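Room 109

1. Morning

She got to the office on Bickerstaff Street at ten to seven, before the heat came on. Lusa had moved out in June and left the carpet behind, gray tiles with stripes of lighter and darker gray. Her job was to decide if it could stay.

She walked the length of the room and looked at the seams. In most places the stripes met. In a few they shifted a little, as if whoever laid them had stopped for lunch and come back tired.

The landlord wanted 200 dollars a month more for new flooring. She wrote the number on her hand.

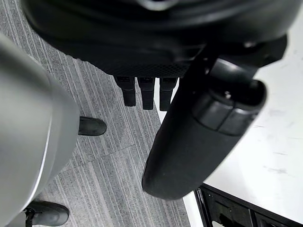

2. Afternoon

Her feet hurt by two. She had worn her black shoes to look like a person who rented offices, and now she stood still on one tile and listened to the elevator.

Her father had laid carpet for 43 years. He always said to follow the seam with your thumb - if it didn't catch, leave it alone.

She knelt down and tried it. Then she called the landlord and told him she would keep the floor.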